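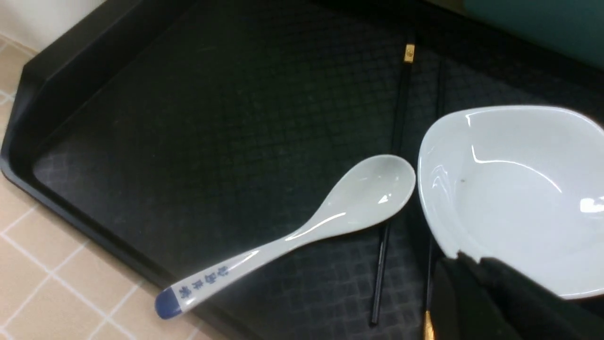 Norovirus spreads through a town by routes that are short and mostly dull. An infected person sheds the virus in very large quantities, a small part of it reaches a hand, and the hand reaches something that another person will touch before eating. Public health teams have known this for decades, yet surveys of household hygiene still ask mainly about handwashing and leave surfaces to a single question near the end. The Fontes winter illness survey was designed to correct that. Its surface section covers taps, door handles, fridge doors and the things used to carry food, down to the black plastic serving tray with a fine diamond grid moulded into its floor, where a quick wipe passes over the ridges and may leave the recesses between them untouched. Grout lines between tiles raise a similar question, and were given an entry of their own.

The survey reached 2,062 adults across the district, which takes in the port of Clireck, the market town of Bernis and the farming parishes between them. Fieldwork ran through the winter and closed in May. Respondents were asked whether anyone in the household had been ill with vomiting or diarrhoea in the previous 14 days, what had been cleaned afterwards, with what product, and how long the product had been left in place.

The last of these questions produced the most useful answers. Most households that reported an illness had cleaned something, and most of those had used a product sold as a disinfectant. Far fewer had left it on the surface for the time stated on the label. The usual practice was to spray and wipe at once, which removes visible soil but gives the active ingredient little time to work. Norovirus has no fatty outer envelope, and products that deal quickly with enveloped viruses such as influenza may do very little to it. Alcohol gel has the same weakness. Bleach-based cleaners at the right strength are generally effective, provided the surface has been cleaned first, as food residue and grease use up the available chlorine.

Vasiliki Mavromatis led the analysis. She trained as a microbiologist and moved into survey work after several years on outbreak investigations, and she is cautious about what household answers can support.

"People report what they remember doing, and illness in the house is a poor time for forming memories," she said. "We treat the cleaning answers as an upper limit. If someone says the product stayed on for five minutes, I would plan on less."

The design allows for this to some extent. A subsample of 40 households in Bernis kept a written diary, filled in each evening, and their entries were compared with the answers they later gave by telephone. Agreement was good on whether anyone had been ill and on which rooms had been cleaned. It was poor on timing. Several diaries recorded a first episode of vomiting two or three days earlier than the date given in the interview, enough to alter any estimate of who infected whom.

The date of onset matters in a practical way. The usual advice is to stay away from work, school and nursery until 48 hours after symptoms stop. If the end of the illness is recalled wrongly, or if a parent counts from the last bout of vomiting and overlooks diarrhoea that continued afterwards, the interval shortens. Respondents were asked to state the rule in their own words. Many knew that a waiting period existed. A common error was to count it from the start of symptoms.

Differences between the two towns were smaller than the district health office had expected. Clireck has more shared housing, and the working assumption had been that shared kitchens would produce more second cases. They did, but the gap narrowed once household size was taken into account. A household of five in a detached house in Bernis reported much the same pattern as five adults sharing a flat near the harbour. Shared bathrooms had a clearer association with second cases than shared kitchens, in both places.

Laboratory confirmation is the weak point of the study. Very few people with a stomach upset send a sample to their doctor, and the survey did not collect any. Some reported illness will have been rotavirus, some bacterial, and some due to causes that were never infectious. The team used a standard set of symptoms to sort probable norovirus from the rest — sudden onset, vomiting as a main feature, recovery within three days — but a definition of that kind works better for a group than for a single case.

The Erine pilot, run a year earlier with 2,000 respondents, used a looser definition and reported higher rates. Mavromatis advises against reading the difference between the two as a fall in illness. The pilot also took place earlier in the season and offered an online form only, which drew a younger sample with more small children at home. Weighting corrects for age. It does not fully correct for the willingness of people who have just been ill to fill in a form about it.

A second round is planned for next winter, with the surface section kept as it stands and the timing questions rewritten. Interviewers will ask for the last day of symptoms before the first, an order that gave closer agreement with the diaries when it was tried on a small number of callers. The wording on contact time will change as well. Respondents will be asked what they did directly after spraying, with no mention of minutes until the following question.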